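A Green Light Is Not a Safety Case

Posted February 6, 2022

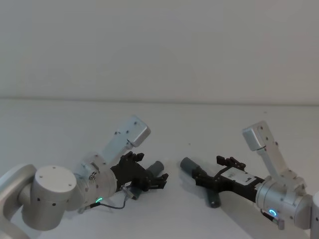

Photo: Liltholm

I have spent enough years on shop floors to be wary of anything sold as safe out of the box. The latest is the two-armed workcell, one arm with a hand, the other with a plain gripper, both bolted down near people and both wearing a cheerful ring light. The sales sheet says "collaborative". The buyer hears "no fence needed" and stops reading.

The word does less than people think. An arm may well stop when it bumps a person. What about the part it's holding? The standards people have been saying for years that you assess the whole application: arm, tooling, workpiece, the lot. I have yet to meet a small shop that did it properly without being pushed.

Liltholm's new code of practice is supposed to be the push. It runs to 30 pages and I read them all. Two arms working toward each other get 11 lines. The advice is to "consider pinch points where workspaces overlap". Consider them how? With what gap, at what speed, and who signs? A rule that can be met by thinking about something for a minute is no rule at all.

Then there are the lights. Venach wants a coloured status ring to count as enough warning for anyone walking up. I've asked operators what green means and been told running, ready and safe to touch, sometimes on the same shift. Until every maker uses the same colours for the same states, I'd give a light no credit whatsoever in an assessment.

The usual defence is cost. Pustetti charges $600 for a basic review of a cell, and I've heard grown managers call that a burden. They spent more on the fingers.

I'd settle for something modest. Write down what each arm may hold. Test contact with the part in the grip. Do it over whenever the fingers or the program change, and keep the sheet at the cell where the operator can read it. Hordiienko already asks this of its suppliers, and the last I heard, they were still shipping.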